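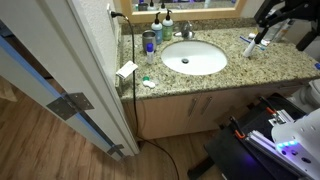
Lutden Sink Counters: read before using

Version of April 3, 2024. Text notes and labels for 329 bathroom counters, 3291 labeled items in all. The subject is what people leave next to the sink and where they leave it.

What it is supposed to be good for

The original pitch said these notes would show how people organize a bathroom. I doubt that. A counter shows where things got put down. Two pump bottles against the backsplash, one with a blue label and one with a green label, may be a system or may be the only spot out of splash range. The labels record position and nothing about intent, so please don't publish a paper on "habits" from them.

Labels

pump bottle: any bottle with a pump top. Contents are not guessed. Soap, lotion and mouthwash all come in these.
tumbler: open cup, metal or plastic. Whether it holds toothbrushes or water is a separate field, mostly blank.
small container: the bin for everything with a cap that we couldn't name. A white cylinder with a blue cap goes here. This label is overused and I would not trust totals built on it.
lens case: contact lens cases. Colored caps help.
card or packet: flat, small, white, usually unreadable. Kirnitz wanted these split in two. We tried and the labelers disagreed too often.
cord: only if it touches or crosses the counter. A cord that drops to the floor is still one cord.

Known problems

Speckled granite hides small things. Beige and brown stone eats hairpins, and I assume we missed plenty.
Mirrors double the bottles. Reflections are not items, but the first 22 counters were labeled before we wrote that rule down. They were rechecked in May of last year, by one person, once.
"Left of sink" and "behind sink" overlap at the back corner. The Tavares guidelines claim to settle this. They don't.

Not included

Cabinets, drawers, showers. The tidiness score from the Vavaria draft was dropped because it mostly measured counter size.

Files

counters.csv, one row per counter
items.csv, one row per item
changes.txt, incomplete before version 2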